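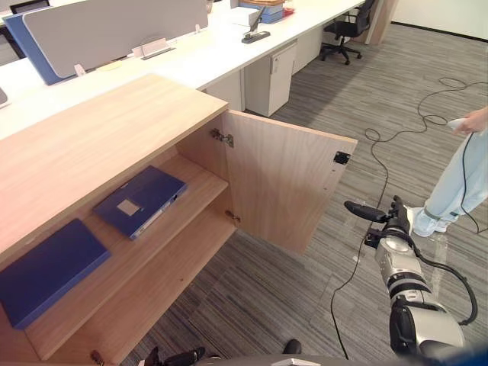 Zollia研究资助监督中心
招聘启事：资助档案分析员（一名，定期合同）

岗位编号：Eris-A
所属部门：公共资助动物实验记录组
工作地点：Kirkero，可部分远程
合同形式：全职，定期两年，试用期三个月
税前月薪：4,000欧元，按十二个月发放
申请截止：2022年8月11日，星期四，当地时间17时
汇报对象：记录组组长Margareta Buzatu

一、机构与项目背景

Zollia研究资助监督中心从事公共科研经费使用情况的独立研究，工作范围限于资助文件、伦理审查文件及结题文件的收集、编目、比对和发布。中心不开展实验，不接受受审查单位及其关联企业的捐款，也不代理诉讼。

Eris项目针对由公共经费支持、涉及活体脊椎动物的研究课题。项目第一阶段收录124个课题，分布于13所高校及附属研究所。每个课题原则上应有下列文件：资助申请书、资助决定、伦理审查申请表、伦理委员会意见、方案变更申请、年度进展报告、动物使用数量申报表、结题报告。实际取得的卷宗完整程度不一，部分文件在公开前经资助机构或承担单位遮盖，部分文件至今未予提供。

现有工作中，比较费时的是同一课题在不同文件中的表述不一致。常见情形包括：申请书所列动物种类与伦理审查申请表不同；伦理意见附有条件，而后续报告未说明条件是否落实；方案变更涉及疼痛等级调整，但资助机构的档案中没有相应通知；结题报告只报告纳入统计分析的动物数量，不报告中途退出或提前处死的数量。项目需要把这些差异以统一格式记录下来，并标明每一项差异的文件依据。

本岗位为第二阶段新增岗位，承担文件编目与差异核对，不承担对外倡导工作。

二、岗位职责

1. 文件接收与登记
对信息公开渠道取得的纸质和电子文件进行登记，核对来函清单与实收文件，记录缺页、重复页、无法辨读页和遮盖区域。遮盖区域须按页记录位置、范围，以及答复函中引用的不公开条款。未引用条款的，单独标注。

2. 编目
在Rozīte编目系统中建立课题、文件、机构、经费四类条目及其关联。字段填写以文件原文为准，不作推断。原文有明显笔误的，照录原文，另在备注字段写明分析员的理解及依据。

3. 差异核对
按照项目核对手册，对每个课题的关键字段进行跨文件比对。关键字段包括：物种及品系、申报数量与实际使用数量、严重程度分级、麻醉与镇痛安排、人道终点、替代方法检索说明、处置方式、经费来源与金额、变更日期与批准日期。每项差异由一名分析员提出，由另一名分析员独立复核，两人意见不一致时提交组长裁定。裁定结果和不同意见一并保存。

4. 信息公开申请
起草补充申请、催办函和复议申请，维护时限表。申请内容应具体到文件类型和时间段，避免笼统要求。对于答复中不予公开的部分，整理理由类型，供法律顾问判断是否提出复议。

5. 向承担单位征询意见
课题记录发布前，中心将记录草稿送交承担单位，给予书面回应期限。分析员负责整理回应，逐条核对，确有错误的予以更正，属于意见分歧的以附注形式与记录同时发布。承担单位未回应的，记录中只写明送交日期和期限届满日期，不对未回应的原因作任何说明。

6. 方法文件维护
参与核对手册的修订，记录新出现的文件类型和处理方式。手册修订后，受影响的既有条目须在下一次数据发布前重新检查。

三、任职条件

必备条件：

1. 具有本科及以上学历，专业方向为档案学、图书情报、公共管理、法学、生命科学、兽医学、科学技术研究或相近领域。专业不符但具有三年以上相关工作经验者可以申请，须在申请信中说明。

2. 能够熟练阅读英文科研与行政文件，能够以英文撰写准确、简短的事实性说明。

3. 有处理大量非结构化文件的经验，熟悉电子表格和至少一种关系型数据库的基本查询。

4. 了解伦理审查的一般流程，能够解释减少、优化和替代三项原则在申请表中分别对应哪些内容。

5. 能够长时间从事重复性核对工作，并保持记录的一致性。

6. 能够接受工作材料中含有实验操作、疾病模型和动物处死方式的详细文字，偶尔含有照片。

优先考虑的条件：

1. 曾在伦理委员会秘书处、资助机构、审计机构或科研管理部门工作。

2. 熟悉信息公开制度，有提交申请或处理申请的实际经验。

3. 掌握Python或R，能够编写可重复运行的数据检查脚本。

4. 具备罗马尼亚语、拉脱维亚语或中文阅读能力。Eris项目收录的部分课题为国际合作课题，合作协议和附件中有上述语言的文本。中文文件目前由外聘译员处理，中心希望逐步转为内部初核。

四、利益冲突与立场声明

进入面试的申请人须填写利益冲突申报表，内容包括过去五年内与受审查单位的雇佣、咨询、合作及资助关系，以及配偶或共同居住者的同类关系。存在上述关系不必然导致申请被否决，但入职后须回避相关课题。

中心不询问申请人对动物实验的个人看法，也不以此作为录用依据。现有工作人员对这一问题的看法并不一致。工作中形成的文件不得使用评价性形容词描述实验，需要描述严重程度时，一律采用伦理审查文件中的分级，并注明分级出处。工作人员以个人身份参与动物保护组织、科研协会或政党活动的，应向组长申报；担任上述组织发言人的，不能同时参与课题记录的撰写和复核。

五、保密与人员安全

部分卷宗含有实验人员姓名、实验室房间号和联系方式。这些信息不录入公开数据，内部使用时以代码替代。课题负责人的姓名如已由资助机构公布，可以在记录中出现；学生、技术人员和饲养人员的姓名在任何情况下都不公布。

纸质卷宗不得带离办公地点。远程工作期间只能使用中心配发的设备访问Rozīte系统，不得将文件下载到个人设备，不得使用外部在线翻译或文字识别服务处理未公开的文件。

分析员不得自行联系卷宗中出现的个人。记者或其他组织来询时，转交中心联络邮箱，不作口头说明。

六、工作时间与待遇

每周工作三十八小时，周一至周五，核心时间为10时至15时。试用期内每周至少四天在Kirkero办公地点工作；试用期结束后，每周至少两天。编目涉及纸质原件的周次，到岗天数由组长安排。

税前月薪4,000欧元，不随候选人此前薪资调整。第二年起按中心统一标准进行一次年度调整。另有以下待遇：

年假二十六个工作日；
法定社会保险及补充医疗保险；
公共交通月票；
每年一次与岗位相关的培训，费用由中心承担；
从外地迁入Kirkero者，凭票据报销迁居费用，上限为3,000欧元；
如需要，可使用外部心理支持服务，使用记录不向中心提供。

中心协助欧盟以外的候选人办理工作许可，但不保证主管机关的处理时间。入职日期可以据此顺延，顺延期限由双方书面商定。

七、申请材料

请将下列材料合并为一个PDF文件提交：

1. 简历，不超过两页。请勿附照片，不必写明出生日期、婚姻状况和国籍。如需要工作许可，在申请信中用一句话说明即可。

2. 申请信，不超过一页，说明与本岗位职责直接相关的经验。请写明所处理过的文件类型、工作方式和本人在其中承担的部分。

3. 一份本人独立撰写的文字样本，内容为对文件、数据或程序的事实性说明，中文或英文均可。中文样本须附英文摘要。已发表的论文可以作为样本，但请指明具体章节。涉及保密内容的材料不予接收，也请不要以遮盖后的形式提交。

4. 两名推荐人的姓名、职务和联系方式。中心只在发出录用意向后联系推荐人，并会事先通知申请人。

学历证明在录用阶段查验，申请时不必提交。

申请通过中心网站的招聘页面提交，标题注明岗位编号及姓氏。系统会自动发送回执。两个工作日内未收到回执的，请通过同一页面的联络表重新说明，不必重复上传材料。截止时间之后提交的申请不予受理，截止前已提交的材料可以替换一次，以后提交的版本为准。

八、遴选程序

第一步：材料筛选。由两名工作人员分别对照必备条件评分，评分时不显示姓名。未满足必备条件者不进入下一步。

第二步：书面测试。测试在线进行，时长两小时，候选人可在指定的一周内自行选择时段。测试材料为一个课题的四份文件，经过改编，不对应任何实际单位。候选人须完成登记表，列出跨文件差异，并为其中一项差异撰写不超过一页的说明。评分标准随测试材料一同提供。完成测试者获得固定报酬，与结果无关。

第三步：面试。面试以视频方式进行，时长一小时，用英语。面试组由Margareta Buzatu、一名分析员和一名外部成员组成，外部成员具有实验动物兽医背景。面试中有一部分围绕候选人的测试答卷展开，候选人可以修改或维护原来的判断。

第四步：录用意向。面试结束后两周内通知全部面试候选人。未被录用者可以要求书面反馈，反馈内容为各项评分及简要理由。

如需要无障碍安排或延长测试时间，请在收到测试通知后提出，不必提供诊断证明。

九、常见问题说明

关于是否需要进入实验设施：本岗位不涉及现场检查。中心没有执法权限，所有工作以文件为依据。

关于工作成果的署名：课题记录以Eris项目名义发布，不署个人姓名。年度方法报告署撰写人姓名，本人可以选择不署名。

关于合同期满后的安排：第二阶段经费覆盖两年。是否续期取决于后续经费，现阶段不作承诺。如有续期，在合同期满前至少三个月书面通知。

关于兼职：可以从事不超过每周五小时的教学或写作工作，须事先申报。不得为受审查单位或其供应商提供有偿服务。

关于在读博士生：可以申请，但岗位为全职，不能以学业为由减少工时。论文使用项目未公开数据的，须另行签订数据使用协议，并遵守与外部研究者相同的条件。

关于七月已提交的自荐信：7月收到的自荐材料不自动转入本次招聘，有意者请按照第七部分的要求重新提交。

十、个人资料处理

申请材料仅用于本次招聘，由记录组和人事专员查阅，存放于中心自有服务器。未录用者的材料在程序结束六个月后删除。申请人同意保留的，可以延长至一年，用于同类岗位的通知。申请人可以随时要求查阅、更正或删除本人资料；在遴选结束前要求删除的，视为撤回申请。

岗位内容方面的问题，请通过招聘页面联络表提交，收件人选择“记录组，Margareta Buzatu”。程序和合同方面的问题，收件人选择“人事”。具有普遍意义的问题及答复将隐去提问人信息后在同一页面公布，供全部申请人参考。截止日前三个工作日起不再答复岗位内容方面的新问题。

本启事有英文本和中文本，两者不一致时以英文本为准。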